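Courses > Surface Pattern and Print > Handouts > Unit 4: Repeat Structures

Unit 4: Repeat Structures in Printed Wall and Floor Coverings

1. Terms

A repeat is the smallest rectangle of artwork that, placed edge to edge with copies of itself, produces the full pattern. Its height is the vertical repeat and its width is the horizontal repeat. On rotary-printed goods the vertical repeat is fixed by the circumference of the cylinder. On digitally printed goods there is no such limit, but most studios keep to the cylinder sizes so that a design can move between processes.

The Pikthorpe samples used in this unit are drawn to a vertical repeat of 600 mm. The Lui samples use 318 mm. Students should work out both cylinder diameters before the first workshop (circumference divided by pi, bleed ignored).

2. Match types

Straight match: the motif at the left edge of one drop meets its other half at the same height on the next drop.

Half-drop match: each drop is shifted down by half the vertical repeat. Large motifs form diagonals, and horizontal banding is less obvious.

Random match: no alignment is needed at the seam. Vertical stripes and fine textures fall in this group.

3. Scattered florals

In a scattered (or tossed) layout the motifs face several directions and the ground shows between them. Secondary material – ferns, sprigs, berries – is used to close gaps and to hide the edge of the repeat. Color is often held back for the primary motif, as with peach roses over black line foliage on light gray.
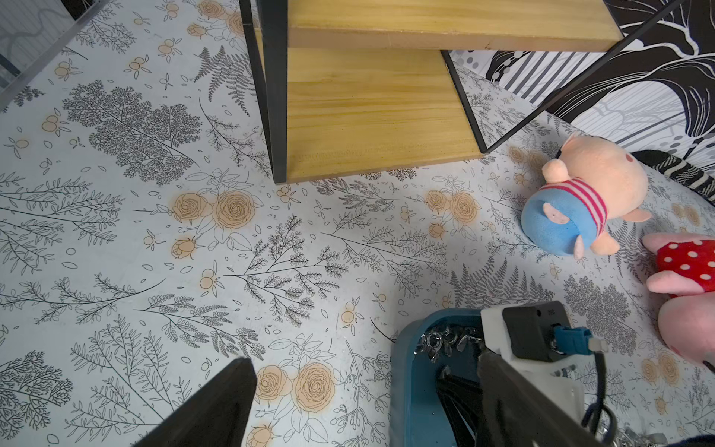 4. Large-scale florals

A motif that takes up most of the repeat height is hard to disguise. The eye finds the second copy quickly, and any error in the seam shows as a step in a petal or stem. Three controls are in common use:

a. Alternate solid and outlined versions of the same flower.
b. Run a secondary texture (dots, thin streaks) across the seam.
c. Turn or mirror every second motif, if the drawing allows it.

Black-and-white designs need more care with (a). A solid black flower head has far more weight than an outlined one, and two solids placed close together read as a single dark patch from across a room. 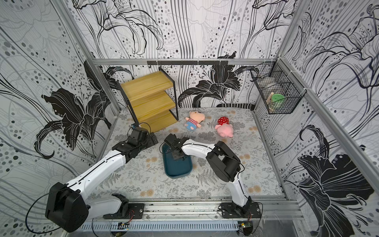
Page last changed: Sep 14, 2024

5. Estimating drops

Round the wall height up to the next whole repeat before multiplying by the number of drops. For a half-drop, add half a repeat to every second drop, or cut from 2 rolls in parallel, which wastes less.

Worked case: wall height 2,400 mm, Pikthorpe straight match. Four repeats exactly, so the cut length is 2,400 mm plus trim. The same wall in Lui needs eight repeats, or 2,544 mm, plus trim.

6. Assignment

Using the Halach grid sheets, redraw one scattered floral as a half-drop. Submit the single repeat and a proof of at least four repeats. Roll width for the proof is 54 cm. Register marks follow the Plendano layout given in Unit 3. Proofs are due in November with the Unit 5 color separations.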